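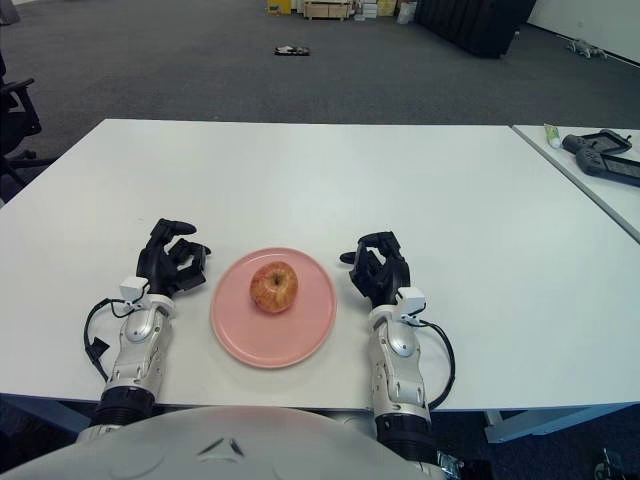
Has anyone used the Hunlow hand kit for table jobs? Worth renewing?

Posted by tallowmarsh in Kits and Add-ons

Hi all, hoping someone here has been down this road. We've had the Hunlow two-hand kit on trial since October (a pair of the black multi-fingered hands, the wrist modules and the cables, plus their Bondov software to run it) and I have to decide whether we keep paying for it. It's £320 a month on the trial rate and goes up afterwards.

What I want out of it is dull stuff. Picking up a piece of fruit, putting it on a plate, taking it off again, moving the plate. I'm fine with slow! What bothers me is the setting up. Every time I change the object I seem to lose half an afternoon fiddling with the grip settings, and the handbook only covers boxes and bottles. An apple is round and shiny, and my settings for it are pure guesswork.

So is it me, or is it the kit? And is the Pinheiro support plan any use, or is it just a phone number? Oh, and the cables stick out in a big loop at each wrist and I'm forever worried about catching one.

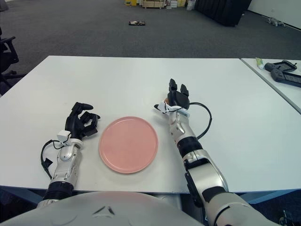
Reply from quillback_2

We've run the same kit for over a year, so I'll have a go at this.

It's mostly the kit, or at least the handbook. The default grip closes all the fingers at the same speed, and with round things one finger gets there first and gives it a shove. Go into the Bondov grip page, turn off "matched close" and bring the thumb in first, slowly. Then save it under its own name, or the next update will wipe it (ask me how I know). For a plate I'd leave the middle alone completely and go for the rim from the side. Ours is a shallow one and it still took me five evenings to get a decent pinch, so don't feel bad.

Cables: leave some slack but clip them to the forearm halfway down. Don't pull them tight, the wrist needs the room when it turns.

Pinheiro plan: we paid for it and used it twice. The first chap was brilliant, the second read the handbook back to me. I'd skip it and put the money towards a spare cable.

Would I renew? For one or two objects, yes. If you're swapping things every day, no, I'd haggle first.

Reply from osmund77

get the Ikau hands instead, 851 quid and you own them. no monthly fee. never tried them with fruit though

Reply from tallowmarsh

Thanks both. Thumb first makes a lot of sense, I'll try that tomorrow morning before I ring Hunlow about the price. Osmund, do the Ikau ones work with Bondov or would I be starting again from scratch?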